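Spent my whole evening driving two robot hands around a simulated kitchen and I have to tell you about it, because teleop is the most fun I've had at a desk in years!

The idea is simple. I wear tracked gloves, the hands in the sim copy mine, and every run gets saved as a demo for the robot to learn from. My goal for this task is 200 demos. I'm at 83.

The task: pick up the eggplant, put it in the basket. Sounds like nothing, right? My first 10 tries were awful. I kept coming in too high and closing on air — your eyes want to judge depth the way they do in real life and the screen just won't help you.

Jayanthi Pinto gave me the best tip so far: shape your hand before you get there, then lower it. Don't swoop in and grab. My demos got so much smoother after that (and my shoulder thanks her).

Right hand over the eggplant, left hand staying out of it:

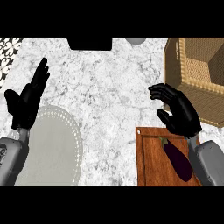
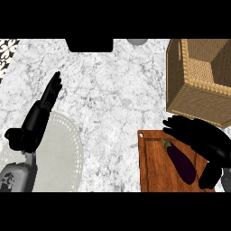
Next thing I want to try is mixing up the start positions more. Saron Negussie trained a quick policy on my first 32 demos and it did great as long as the eggplant was right where I always put it. Move it toward the middle of the counter and the hand still went to the old spot, so that one's on me!

If you've recorded two-handed demos, how do you keep the idle hand still? Mine drifts every time I concentrate — tell me your tricks.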